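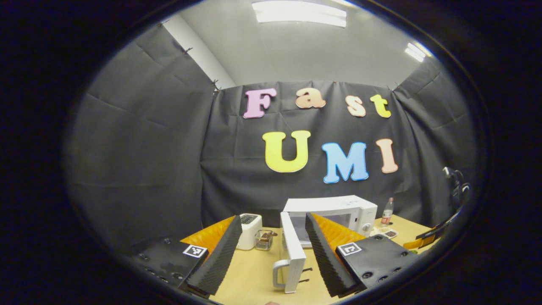 **Ticket 424 — toy kitchen set, microwave door won't stay shut**
Opened: November 2022
Reported by: Nkrumah Amissah
Assigned: Zamfira Mocanu
Status: open, waiting on part

**Report**
Door on the small white microwave swings open after closing. Toaster from the same Wondton set has no fault.

**Log**
- Hinge side checked for play. None found.
- Both latch hooks checked against the spare door. Same length, no wear.
- Closed the door 50 times on a level table. It released 18 times, mostly when the handle was let go early.
- Catch inside the body has a burr on the lower slot. Filed it down — no change.
- Control knob turns freely and doesn't touch the door.

**Next**
Replacement catch requested from Huttunen, quantity 2. Leave the door open until it arrives. Repeat the 50 closings after fitting.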